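Dremwood project notebook, table clearing task
20/11/2025
Entered by Moushumi Patwary. Second operator: Tanvir Chowdhury.

Goal for this session: get the student team through table clearing with the hand-held grippers, both hands, no scripted order. Items go from the tablecloth into the trash bin on the floor. One episode = one full clear, then reset.

Count at close: 47 episodes kept, 2 thrown out. Running total for the task is now 454. Target for the term review is 100 more, split between the two operators.

Both discards were sync faults. Left and right streams started apart and the Bandara script would not line them up. Tanvir restarted the logger and the fault did not come back. Cause not found. Log files are in the shared folder under "sync_check", please don't delete them again.

Operator notes:

- Jaw opening was recalibrated before the first episode and again after the break. Second reading matched the first. We used to do this in July with a caliper and it took much longer, the printed gauge is fine.
- Soft wrappers are slow. Operators close too early, pinch only the top layer and have to regrasp. Approach lower and flatter, then close.
- Sponge is easy to grip but tends to hang on one pad on release. Open fully and hold still before backing away.
- Left hand should stay over the table while the right hand goes down to the bin. When both move together the wrist tracking gets worse. I have not measured how much.
- Keep the pads clean. Tape residue changes the grip.

Bin placement: tried it farther out from the table first. Reach was comfortable but the drop point sat low in the wrist view and the last part of the motion was hard to label. Moved it in against the table edge. Labels are cleaner, but the operator has to tilt the tool more to clear the rim. Keep the close position for now and write it in the episode header so the two sets don't get mixed.

Floor tiles are good for tracking. Grout lines give the estimator plenty to hold on to. The patterned tablecloth also works well. The plain one we used before was poor and I would not go back to it. 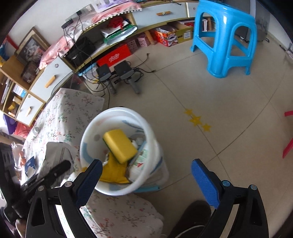
Tanvir wants to add a rule that a drop only counts if the item ends below the rim. I agree for the sponge and the packets. For tissue it is harder to judge as it springs back up. Proposed wording: item is released and does not touch the table or floor afterward. Needs a decision before the next batch or we will be relabeling.

Custach export: still drops the last second of each episode if the operator hits stop early. Workaround is to hold the end pose and count to three. Added to the operator sheet.

To do:
- TC: sync fault, check clock on the left unit
- MP: relabel the far-bin set, update header template
- Either: spare pads, both sides
- Ask Derkusmont about storage, the current drive will not take another full batch

Dremwood student robotics project | Notebook questions: Moushumi Patwary | Back to top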